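Unit 6: Beverage Cell, Hand Setup and Routine Care
Robot Maintenance II – course handout, May revision

Read before the lab. Bring the cell log sheet and a 2 mm hex key.

6.1 What the cell consists of

The cell is a two-armed robot with jointed hands, a white table, and a coffee machine with a fixed spout over a drip tray. The arms run on the Fullstead controller. Hand motion is handled separately by the Addo finger driver, and the two exchange messages over the cell network. A fault in one does not stop the other unless the stop link is enabled. Check this first. The setting is on the Safety page of the controller and is lost after a factory reset.

The task used in this unit is named Belteo in the program list. It places a glass under the spout, holds it during the pour, and carries it to the handover point. Only the right hand handles the glass. The left hand stays open at its wait position and must remain clear of the machine in every step.

6.2 Reference positions

All taught points are stored relative to the machine, in a frame called TRAY. The origin is the center of the grate. If the machine has been moved, even for cleaning under it, TRAY must be taught again before the task is run at any speed.

Procedure:

1. Set the arms to manual and the speed limit to its lowest value.
2. Fit the Clastex pointer to the right hand and close the grip.
3. Touch the center of the grate, then the two front corners of the tray rim. Store each point.
4. Remove the pointer. Run Check Frame.
5. Accept the frame only if the reported error is under 3 mm. Otherwise repeat from step 3.

A common cause of a rejected frame is a grate that is not fully seated in the tray. Press down on both ends before teaching.

6.3 Finger calibration

Each finger is driven by thin cables that stretch with use. The driver corrects for stretch using a table of offsets, one row per joint. The table is rebuilt every 2000 grip cycles, or after any cable is replaced. The cycle counter is on the Hand page. On the training cell it stood at 853 when this handout was revised.

To rebuild the table, open both hands fully, clear the table, and start Zero Fingers. Do not support or touch the fingers while it runs. Copy the new offsets to the log sheet. An offset that has changed sharply since the last entry points to a slipping cable clamp, and the clamp should be inspected before the new table is saved.

6.4 Grip force and approach

Grip force is set per object. For a glass, start at the low preset and raise it one step at a time until the glass no longer turns when pushed lightly by hand. Ribbed glasses hold well at a lower setting than smooth ones, but contact on the ribs is uneven and the fingertip sensors will report different values from one grip to the next. Use the average of several grips.

The approach is from the right, level with the tray. One finger crosses the front of the glass and presses low on the wall. A second finger stands upright along the right side. Its tip ends near the spout, and this is the tightest clearance in the task.

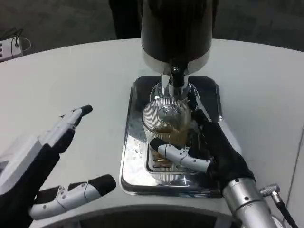

If the upright finger touches the spout, do not lower the whole hand to gain space. The wrist will then meet the table edge on the way out. Reduce the bend of the finger at its middle joint and test again with the machine switched off. Repeat the test with the tallest glass in the set.

The glass stays on the grate for the entire pour. The hand only steadies it. Lift begins after the dwell timer ends, with a dwell of up to 2 seconds allowed for the last drops from the spout.

6.5 Care after each session

Wipe the tray, the grate and the underside of the spout. Coffee left on the grate dries to a sticky film and causes the glass to drag at lift, which the controller may log as a grip fault. Wipe the fingertips with a damp cloth. Never spray liquid on the hands – the joint screws are not sealed.

Check the cable connectors at the forearm by hand. The locking collar should not turn. Route the cable so that it hangs free with the arm at handover.

6.6 Lab task

Teach TRAY, run the Belteo task with an empty glass, and record the frame error, grip setting and dwell on the log sheet. Hand in the sheet before leaving the lab.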